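Workshop news: the gripper trials at Skoltbridge

Those of you who came along to the open afternoon in April will remember that we had one robot arm, one rather tired pair of fingers and a great deal of optimism. Since then the assembly bench has been rebuilt on a proper aluminium frame, the cables have multiplied as cables do, and we have been able to start the thing we promised you back then, a fair comparison of grippers for handling small computer parts.

Three designs are in the running. The first is the Unico, a plain parallel gripper which most of you have used at one time or another and which forgives nearly everything. The second is the Moschos, softer at the tips and very kind to circuit boards, though it does like to wander a little when it closes. The third is the Berolari, narrow and tall, and it can get into spaces where the other two simply can't follow. We had hoped to tell you by now which one to order for the second bench, but the more we try them the more we find to argue over (in a friendly way, mostly over tea).

The tasks are the same for all of them. Each gripper has to fetch a memory module, fetch a processor, and put each one back in its own holder on the fixture plate, with a small camera at the wrist so that we can look back over every attempt afterwards. We have logged 1098 attempts up to now and would like to reach 1870 before we write anything up properly. 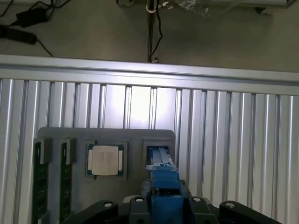
The wrist camera's view of the fixture plate: two memory modules, a processor in its holder, and the blue gripper reaching into the square slot on the right.

The processor has given us the most trouble, as anyone who has ever fitted one by hand will understand. It wants to go in flat and square, and if one finger touches a moment before the other you get a tiny tilt, and then you are chasing that tilt all the way down. Slowing the last part of the move helped a good deal. So did turning down the grip force, which we had set far too high out of nervousness. The memory modules are easier to get hold of but fussier about angle, and we're still changing our minds over the best way to come at the clips.

We have also moved the wrist camera twice. Mounted close in, it gives a lovely clear look at the fingertips but loses sight of the rest of the plate, so the present position is a compromise - not everyone's favourite, but we have agreed to leave it alone until the trials are finished, so that the recordings can be compared with one another.

If you would like a turn, the bench is free most evenings and there are still 560 attempts on the Berolari to get through. You don't need any experience with the controller, which takes a few minutes to learn, but please do fill in the log sheet as you go and note which fingertips were fitted. The next catch-up is on Thursday, August 4, 2022, in the main workshop, and anyone with views on fingertip rubber is warmly invited to bring them, along with samples if you have any.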